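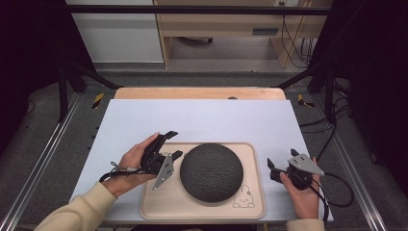 Setting a small table for tapas night with trays and dark plates

Reading time: 2 minutes

I used to put food straight down on the tablecloth in whatever bowl was clean, and it always looked a bit sad. Trays changed that for me! My friend Unnur Østergaard got me into it in February, and now I do it every time people come over.

Start with the cover. I roll out plain white paper (the stuff on a long roll, mine cost 20 from Dandeck and has lasted ages) and smooth it from the middle outwards with my forearm. Fold the ends under the table and tape them there.

Then get your trays down before any plates. I like one tray for every two people, set at an angle they can both reach. Leave room for elbows, glasses and the inevitable bread basket.
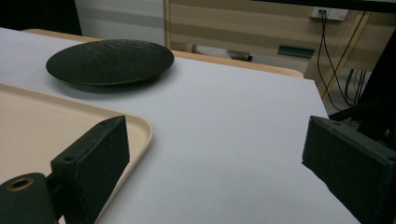
Plates are the fun part, and I always go darker than I think I should. Olives, soft cheese, slices of orange – they all look brighter on black. Pick something with a bit of surface to it as well, like the round black plate with the pebbly finish, and stand it on the white paper with the beige tray kept empty until the food is ready. Move things about until you're happy, then leave them alone.

Last of all, napkins. I tuck mine under the rim of each tray, so they don't end up on the floor when somebody opens the back door.

Last updated: 2025-09-23

Contact | © Octavio Urrego | Back to top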